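Snack restock thread, because three of you asked and I have tea and 15 minutes.

**1/**
So I share snack duty with my neighbor Reinaldo Arruda. One month he orders, one month I order, and we split it at my place. January is mine. Whoever orders also has to sort, and I've learned the hard way that sorting is the real job.

**2/**
Budget is 195 a month between the two of us. Sounds like a lot until you remember he has teenagers and I have a desk job with a drawer in it. The drawer eats more than the teenagers, I'm pretty sure.

**3/**
I keep the whole thing in a list on Plandilex (the free one, it's ugly, it works). Columns are: what, who wants it, where it lives. That last column saved us. Before that we'd buy the same cookies over and over while the old ones sat behind the rice getting sad.

**4/**
Rule I stole from my aunt: everything goes out on the table before anything goes in a cupboard. The table is for seeing what you've got. If it goes straight from the box to the shelf you will forget it exists by bedtime.

**5/**
The snack table, plaid cloth and all:

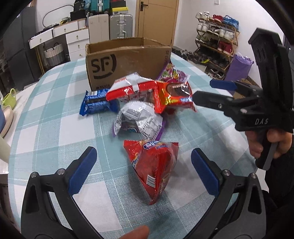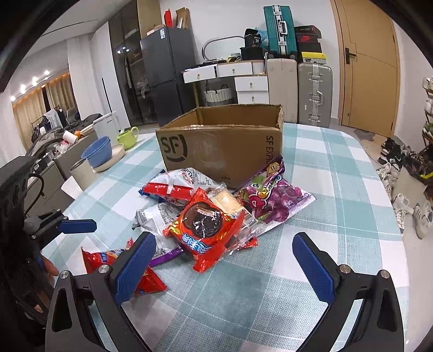

## Okay, how the sorting goes

**6/**
First pile is cookies. I'm strict about chocolate sandwich cookies and I'll tell you why - they're the thing everyone grabs first, so if they all go in one spot they're gone in a night. I split them between the kitchen and my desk drawer and I don't announce where the second half went.

**7/**
Second pile is candy. The grape one in the purple bag is going to the high shelf. It's my favorite and I'm 100 percent not above hiding it from myself. Last time I finished a bag during one phone call with my sister and she could hear it!

**8/**
Third pile is anything in a crinkly bag. These are the divas. Nothing on top of them, ever. I used to put them at the bottom of the basket and tip cans in after (yes, I know) and we ate crumbs with a spoon for a week.

**9/**
Someone always asks about clips. I've tried the Stunon ones and the Marinho ones. The Marinho clips grip better but they're so wide they don't fit in my drawer. Stunon ones are smaller and I lose them constantly. I own 2 right now. I bought a lot more than 2.

**10/**
The box: fold the flaps all the way down while you sort, so you can reach in without fighting it. Then it becomes Reinaldo's carrier. His half goes back in, he walks it down the hall, and the cardboard is his problem. Best part of the whole deal.

**11/**
Wrapped single packs are for bags and coat pockets. I put a handful in a bowl by the door the night before. If they're in the cupboard I leave without one and end up buying something overpriced at the Wallden by the station, and then I'm grumpy AND out of budget.

**12/**
Dates! Check them while you're still at the table. Soonest goes in front. I write the month on the packet in marker, big, because I can't read those tiny printed ones without holding them up to the window like a jeweler.

**13/**
To the person who asked if I put everything in jars: no. I tried jars. They looked gorgeous until I had to wash them. The packets stay packets over here.

**14/**
Still undecided on whether we go heavier on salty stuff next time. Reinaldo says yes, his kids say yes, I say show me the list first - so if you've got a good salty snack that survives being carried down a hallway by a teenager, drop it in the replies.

**15/**
Tea's gone cold, I'm off to write months on things. Will post the list later tonight once I've fixed the spelling in it.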